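Steamed buns from scratch, the quick way

Posted in: Weeknight basics

Right, been promising this one since December. Soft white buns, filled or plain, done in a countertop steamer or a pan with a basket on top. My recipe is mostly Ratree Nakpan's, who ran the bun stall at Cledcombe market for years and let me copy it off a greasy card. Any mistakes are mine.

What you need (makes a small batch):

400 g plain flour, low protein if you can get it
200 ml milk, lukewarm
A sachet of instant yeast
Two spoons of sugar, more if you like them sweet
A spoon of neutral oil
Half a teaspoon of baking powder
Paper squares for underneath

Step 1. Mix the dough

Yeast and sugar into the milk. Flour and baking powder in a big bowl. Pour, stir with a chopstick till shaggy, add the oil, then get your hands in. Ten minutes of kneading. Smooth as an earlobe is the old test and it still works. Too sticky – a dusting of flour. Too dry – wet your hands and carry on.

Cover it. Warm spot. Leave till doubled, an hour or so in my kitchen, longer in winter.
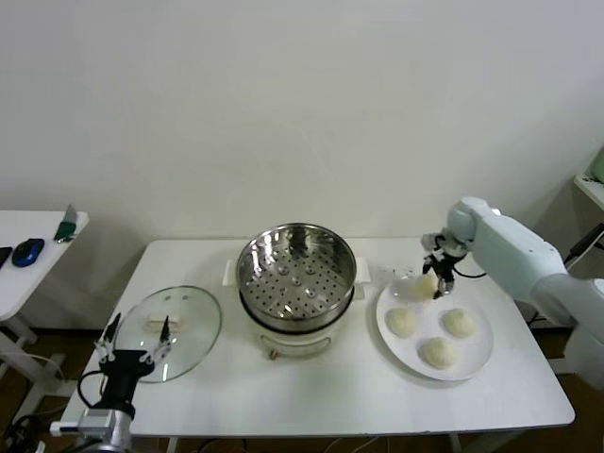 Can I leave the dough in the fridge overnight?
Overnight is fine. Use half the yeast, oil the bowl, cover it tightly and let the dough come back to room temperature before you shape it.

Step 2. Knock back and shape

Tip out, press the air out properly. Properly! Big bubbles left in now will be craters later. Roll into a log, cut into even lumps, roll each one under a cupped hand. For filled ones flatten to a disc, thin at the edges and thick in the middle, spoon of filling, pleat and pinch. Ugly side down if the pleats go wrong, noone will know.

Fillings I rotate: pork and spring onion, red bean paste, leftover curry (dry it out in a pan first or it leaks). Sheldon Gagnon wrote in to say he uses cheese and pickle. Fine, Sheldon.

Step 3. Second rise

Each bun on its paper square. Cover with a tea towel, twenty minutes or so. They should feel light when you pick one up and the dent from your finger should come back slowly. If it springs straight back, wait. If it doesn't come back at all you've gone over – steam them right away and hope. 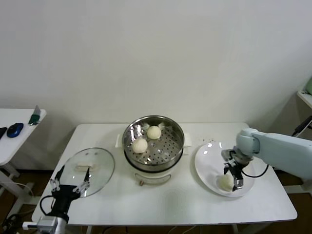 3 min read

Step 4. Steam

Water in the base, up to the line but no higher. Get it steaming before the buns go in if you're on the hob. With a plug-in one I've done both and cold start gives a slightly taller bun, but check your manual, they vary alot.

Space them out. They grow, and they'll stick to each other if they touch. Two batches beats one crowded one.

Twelve minutes for small, fifteen for filled. Medium heat. Lid stays on the whole time, no peeking.

Drips are the usual problem. Metal lids are worst – wrap a tea towel round and knot it on top, well clear of the heat. A domed lid sends most of the water to the sides.
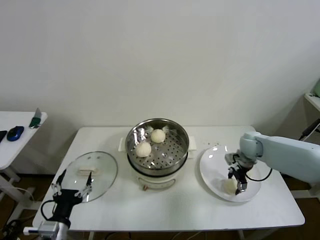
Step 5. Rest, then open

Heat off. Crack the lid a finger's width and leave it five minutes. Whip it off straight away and the skins can wrinkle up like a walnut. Then lift the lid away from you, steam burns are nasty, and move the buns to a plate with tongs or a spatula. Peel the paper while they're warm.

Keeping and reheating

Fridge, two days in a sealed box. Freezer, a month, frozen flat on a tray first then bagged. Resteam from frozen, eight minutes. Microwave works with a damp bit of kitchen roll over the top, thirty seconds, eat immediatly or they go chewy.

Next up: Lertchai Petchrat's chilli vinegar for dipping, once I've got him to write down the amounts.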